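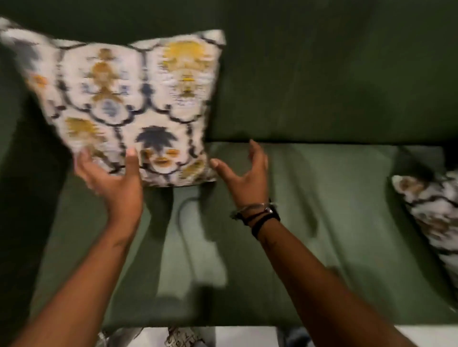
A almofada estampada e o sofá verde

Almofadas que não ficam no lugar no sofá verde

Publicado por Ertuğrul Değirmenci

Boa tarde a todos. Tenho um sofá verde estofado, comprado em abril, e uma almofada quadrada de fundo creme com desenho tipo ikat, em azul-marinho e mostarda. Gosto muito do conjunto, mas a almofada não para quieta. Encosto, afofo, deixo direita, e à noite está outra vez caída para a frente no assento.

A capa é da Barnska e o enchimento é o que veio com ela, fibra sintética. Tenho mais duas lisas iguais em tamanho, que se portam um pouco melhor. Já experimentei pôr a estampada no canto, junto ao braço, e no meio, encostada às outras. No meio é pior.

As minhas dúvidas são duas. Primeira: há algum jeito de arrumar as almofadas para que aguentem um dia inteiro com gente a sentar-se e a levantar-se? Segunda: a capa pode ir à máquina ou perde a cor? A etiqueta foi cortada e já não sei o que dizia. Não queria coser nada ao sofá.

zulmira_costuras

O problema deve ser o enchimento. A fibra sintética, passados uns meses, junta-se em bolas no fundo e a almofada fica com a barriga pesada e o topo vazio. Por isso tomba. Abra o fecho, meta a mão e desfaça os nós com os dedos, sobretudo nos cantos. Depois bata a almofada dos lados, com as duas mãos, e vá rodando. Não bata no meio, que só a espalma.

Se mesmo assim ficar mole, compre um enchimento um pouco maior do que a capa. Para uma capa de 45 cm uso um de 50 cm e fica firme. Os da Zulness servem bem e não são caros. Eu pus um desses na minha sala e há 3 anos que não lhe mexo, tirando sacudir ao sábado.

Quanto à arrumação: as lisas atrás, encostadas ao fundo do assento, e a estampada à frente, ligeiramente inclinada para trás. A base tem de entrar na junta entre o assento e o encosto. Se ficar pousada a meio do assento, escorrega sempre, seja qual for o tecido.

Para a lavagem — sem etiqueta, eu faria assim:

Molhe um pano branco em água fria com uma gota de detergente e esfregue numa ponta do avesso. Se o pano sair azul, lave só à mão e à parte. Se sair limpo, pode ir à máquina, a frio, do avesso, com o fecho corrido e centrifugação baixa. Seque à sombra. O azul-escuro é o que costuma manchar o creme, portanto nada de deixar de molho. Enfie o enchimento com a capa completamente seca.

rui.m

tenho o mesmo problema e desisti, ponho tudo numa cesta e só tiro quando vêm visitas

Pravow_74

Concordo com a resposta da zulmira, só acrescento uma coisa. Há uma rede antiderrapante, daquelas de pôr debaixo dos tapetes, que se corta com tesoura. Cortei um quadrado mais pequeno do que a almofada e pus entre ela e o encosto. Não se vê e não é preciso coser. Em veludo pega menos, em tecido de trama grossa pega bem. O senhor não disse de que é o seu sofá, por isso experimente primeiro com um bocado pequeno e veja se não deixa marca no estofo.

Também vale a pena ver se o assento está inclinado para a frente. No meu estava, e foi só apertar os pés.

Última atualização: 17 de novembro de 2018
Contacto | © Comunidade Casa e Arrumação | Voltar ao topo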